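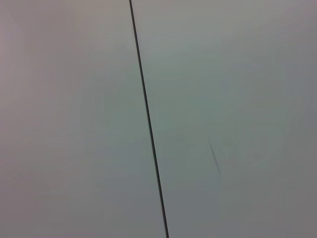 Orngate Study Bible, large print edition
Review by Saron Bogale

I have read from this Bible every morning since January, and I also used it to prepare lessons for our women's group. English is my third language, so I look first at the notes. In the Orngate they are short and the words are simple. When a verse is difficult, the note says it is difficult and gives two or three ways to understand it. I like this very much.

The book has 1,868 pages and it is heavy. I do not carry it to church.

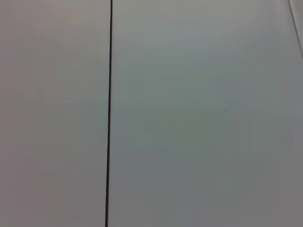

Maps and reading plan

There are 142 maps and charts. The journeys of Paul are very clear, but the maps of the tribes use small letters, which is strange in a large print edition. The reading plan takes about 200 days and covers only the New Testament and Psalms. I wished for a full plan.
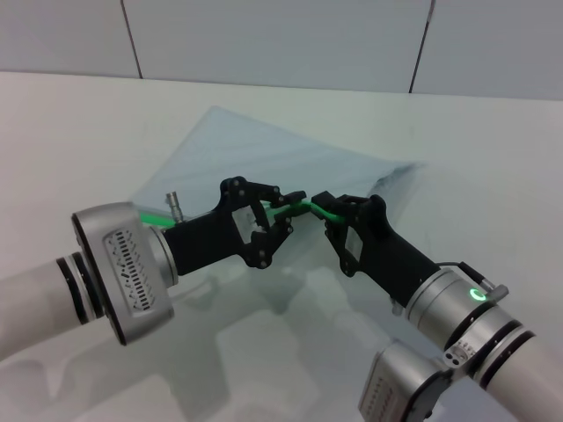

Bright green over the white tabletop.

The paper is thin, and my pen showed through in Romans, so please use a pencil. The two ribbons are long enough. For a new believer, or a person who studies in a second language, I recommend it. Pastors will probably want longer notes.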